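Adaeze Iyamu
2024-02-25

Right, it's Sunday, the ironing is done (mostly) and I have feelings about hangers. Bear with me, this may go on a bit. 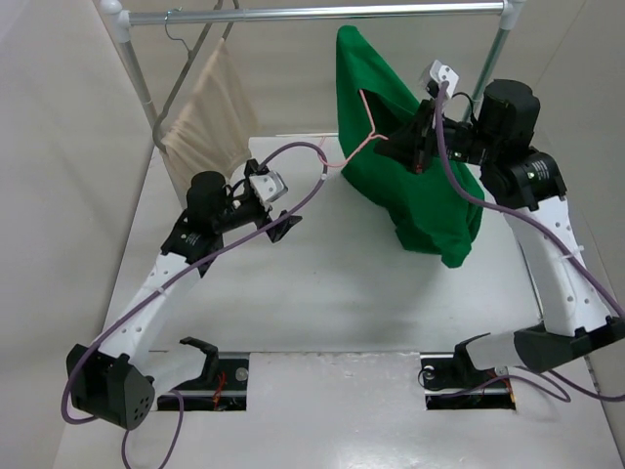

Green garment, pink hanger, halfway in.

Halfway in is where I always come unstuck. One shoulder sits nicely, you go to do the other and the whole thing bunches up on you. My aunt Clementina taught me to feed the hanger up from the hem so you don't stretch the neck, and I still do it her way, muttering.

I do love a plain metal rail, mind you. Just a pole either side and a bar across, and you can see everything you own! My wardrobe at home is a Finier with doors that stick, and I've been jealous of rails for years.

Also, pink plastic hangers: very cheerful, a bit slippery. Judite winds an elastic band round each end of hers and swears by it. I bought 20 last April and have 3 left without a blouse on, so something has to go to the charity shop.

Anyway, how do you all do yours, hem or neck? Tell me, I've got the kettle on.

Recent posts
Folding a fitted sheet, second attempt
What to do with odd socks
Madalena's airing cupboard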